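Gritberg Ponies: a photo and notes collection

Welcome! This is the data card for Gritberg Ponies, a set of 593 photographs of the half-wild ponies that graze the hills above Trevaskis. I've been walking up there with a camera for 9 years and I still get a thrill every time a head pops up out of the bracken.
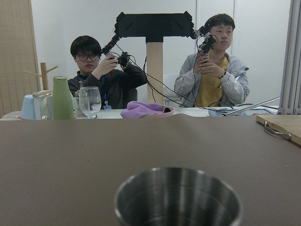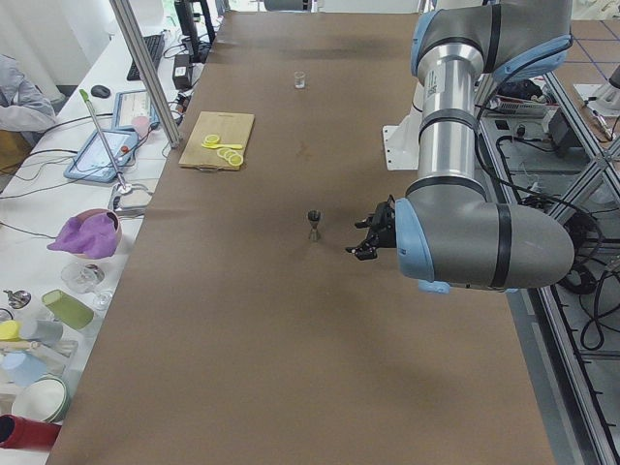 What's in the folders

Every photo is a full-size JPEG with a matching text file of field notes. The notes give the month, the weather, the spot on the hill and what the ponies were up to (grazing, dozing, squabbling over the one good scratching post). There are 40 named ponies in the index, each with a short write-up on coat, mane and markings so you can learn to tell them apart. It takes a while, but it's so satisfying when it clicks!

The folders are:

trevaskis_ridge: the main herd, mostly spring and early summer
jetent_hollow: winter pictures, including the big December snow
index: pony names, markings and known family ties

How the photos were made

All of them were taken on foot with a long lens. I kept to the paths in foaling season and never used food to bring a pony closer. The exposure and white balance were adjusted on some files, and the notes say so. Cropping is light, and no pony has been added, moved or removed.

Things to know before you use it

The set leans heavily toward mares and foals, as the stallions keep to the far side of Gritberg and I don't get over there nearly enough. Foggy mornings are overrepresented too (I love them, sorry). In 2 pairs of bay mares the markings are so close that I may have swapped names in the early notes. If you spot a mix-up, please tell me!

Use and credit

Free for teaching, research, painting from, or printing for your own wall. Please credit "Gritberg Ponies, Zasosness" and ask first if you plan to sell anything made from the pictures. Corrections and pony sightings are very welcome through the issues page, and I add new names to the index each December.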